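Kustside Community Programme
Progress report to the Prins Fund, May 2019

This report covers the second period of the grant and has been prepared by Nadhirah Tuhumury, Community Investment Manager, for review by the Fund's programme officer, Godelieve Stevens.

Employees gave 529 hours of paid time to local projects during the period, against 289 in the period before. Most of the increase came from the Mosalau depot, which joined the scheme in February. Reading support continues at two primary schools, and 20 employees have completed the safeguarding course required for that work.

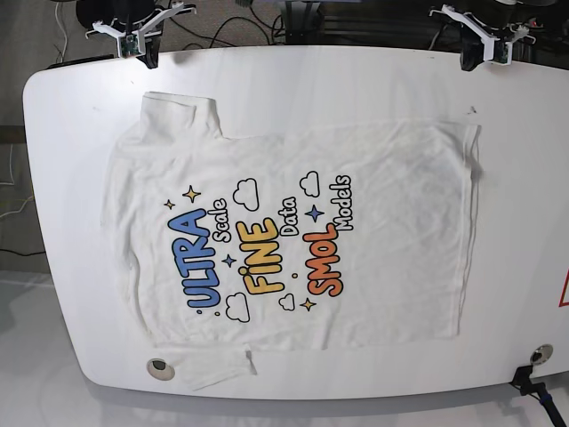 White T-shirt with a colourful printed front.

Spending remains within budget. The footpath repairs at Prurari have been delayed – the landowner's consent arrived later than planned – and we ask that the unspent sum be carried forward into the next period. No change to the total award is requested.

Payroll giving is still below the level set out in our application, with 90 employees enrolled. Enrolment forms will be included in the induction pack for new starters, and line managers have been briefed. Revised figures will be sent with the next claim.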